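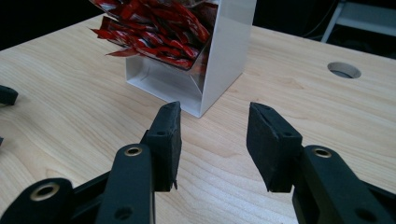 The hand-held gripper, jaws open, in front of a dispenser of red packets.

At Celen's workshop in Jorkgate, robots are taught by people who never touch one. An operator carries the gripper, closes it on a packet, pulls and lets go. A camera on the tool records each attempt.

The packet set now stands at 1,493 demonstrations, of which 90 were thrown out for lost tracking. An earlier set, made by remote control of an arm, stopped at 39. Operators found the lag tiring — a single pull could take almost a minute.

Thin packets bend and snag on their neighbors, so the angle of the fingers matters more than grip force. Training on the hand-carried set starts Monday, using software from Gokia.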